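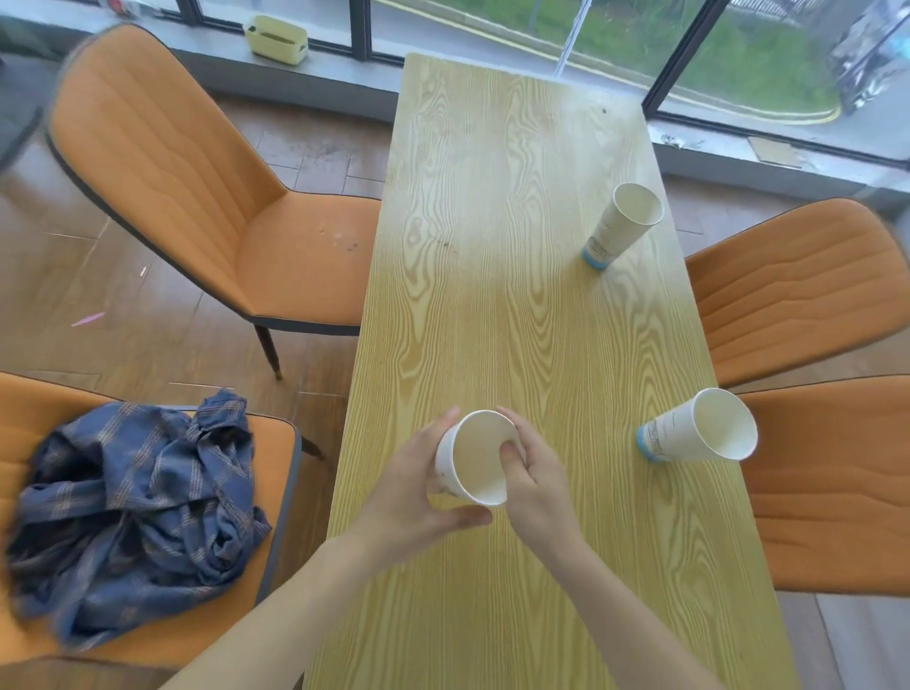
What did the grant pay for between the last report and this one?

It paid for the daily reset of the dining room at Tadorwood, which means cups, tables, chairs and floor, and for the training of the people who do it. A smaller part went to supplies and to the printed routine that now hangs by the door.

1. Where we are

This is the second progress report on the shared dining room. The first one, sent in February, was mostly about furniture. The chairs came to us from the old Delacroix guest house, and the long table was bought new from Clonent. We have used the room in its present form for 11 weeks. In this time we served 184 group lunches and coffee hours, and after each of them the room had to be made ready again for the next group.

In our application we promised a reset time of 46 minutes or less, done by 2 people. We reach this after coffee hours. After lunches we do not reach it yet, and I explain the reasons in section 4.

2. Table and cups

The table is cleared first and wiped second. In the beginning the teams did both at the same time, and the cloth only moved the crumbs from one place to another. Paper cups are now collected from the far end toward the door, and each cup is emptied at the sink before it goes in the bag. It is a small change, but the bags do not leak in the corridor any more.

We still use paper cups. The plan to change to washable cups depends on the dishwasher at Drurkcombe, where the repair is not finished. I ask that this budget line stays open until the next report.

3. Floor

The floor takes the most work. Used tissues fall down during the meal and are pushed under the chairs by feet, so a broom does not catch them well. The routine now says: pick up paper by hand first, then move the chairs, then sweep. Gloves were added to the supply list for this work, and the teams are asked to wash their hands after it in any case.

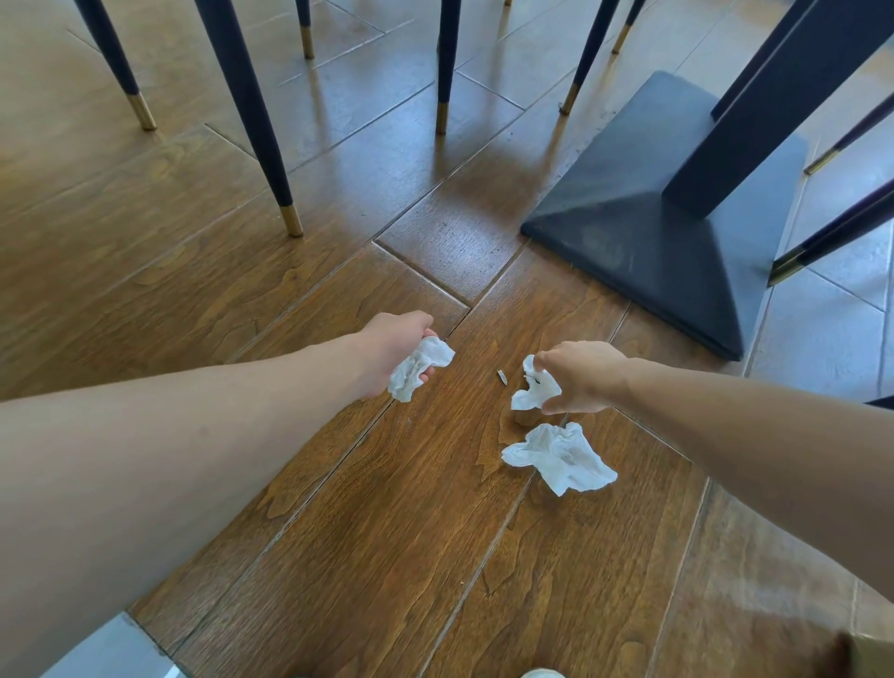 Picking up tissues by hand, dining room floor, Tadorwood.

The planks are easy to sweep but they show every mark, especially in the afternoon. The grey tile next to them is more patient. We tried one cleaning product for both surfaces and it left a dull film on the wood, so we returned to the two separate products from the original list. The extra cost is small and is covered by the supplies line.

4. Chairs and what is still slow

Most of the lost time after lunches comes from the chairs. They are of different kinds, and some are heavier than they look. People pull them together to talk and they stay like this, close to each other, with paper between the legs.

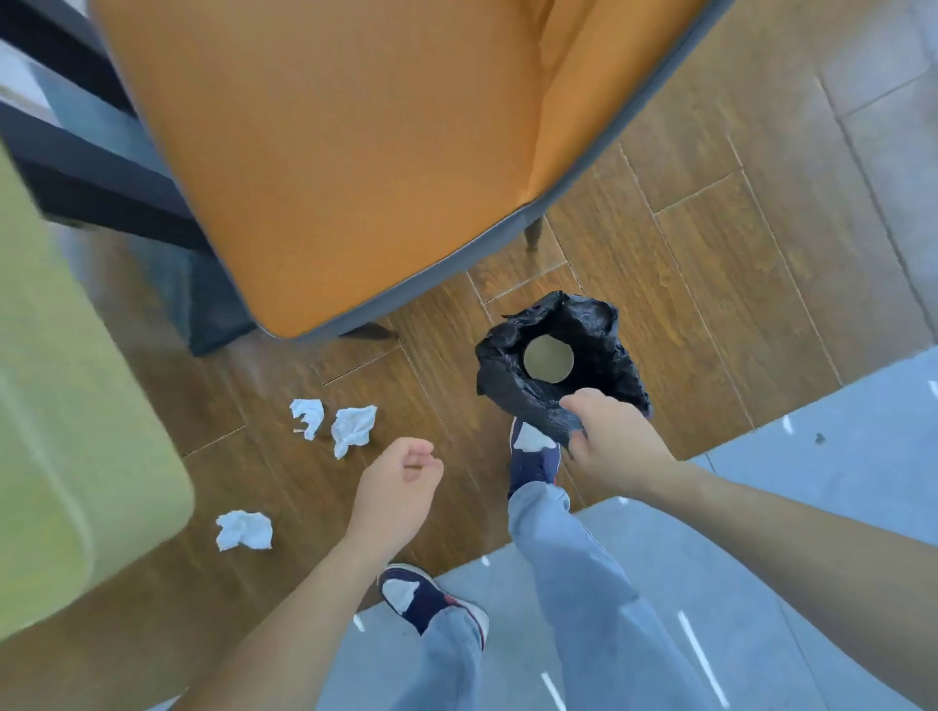

For this reason we want to change the order once more and test it for a month. One person will open the space between the chairs while the other is still at the table, so that the floor can be reached from all sides when the picking up starts. We will also put a second bin at the window end – at present there is only one, near the door, and guests do not walk to it with a single tissue.

Felt pads for the chair feet were in the budget, but the first ones did not hold on the narrow legs. We returned them and are waiting for a smaller size.

5. Money

Spending is inside the plan. Supplies are a little higher because of the gloves and the two floor products, and training is lower because one session was joined with the session at Drurkcombe. We do not ask for any change to the total.

6. Next steps

Before the next report we will test the new order, place the second bin, and fit the felt pads if they arrive. We would also like to hear if the funder prefers reset times for coffee hours and lunches in one table or in two. If we receive no answer, we will send two.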